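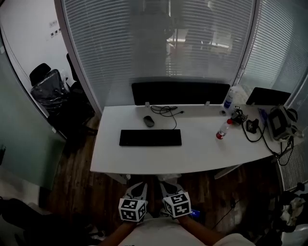
Hand-held demonstration

Hand-held demonstration is a way of showing a robot a task without the robot being there. A person carries a gripper in each hand and does the job, and the recorded motion is later used to train a machine. Many hand-held sets carry cubes printed with black-and-white marker patterns, which let a camera work out where each gripper is and how it is turned. Desk work is a common subject: keyboards, bottles, loose cable.

Claims and doubts

Supporters say the method is cheaper and quicker than remote control, in which an operator steers a real arm. The evidence is thinner than the sales talk. The Roncombe desk set, often cited, holds 293 demonstrations, but 263 of them were made by the same 2 people - hardly a test of how the method copes with different hands. Moroz, which sells the grippers used, has not published its failed runs.

A person can also reach in ways an arm cannot. When Ukileo replayed 99 of the recordings on its own arm in October, it left out every one that went past the joint limits and did not say how many that was.

Remote control

Grurell still records by remote control. Its sessions are slow, but each motion is one the robot has made itself.

See also: Motion capture; Teleoperation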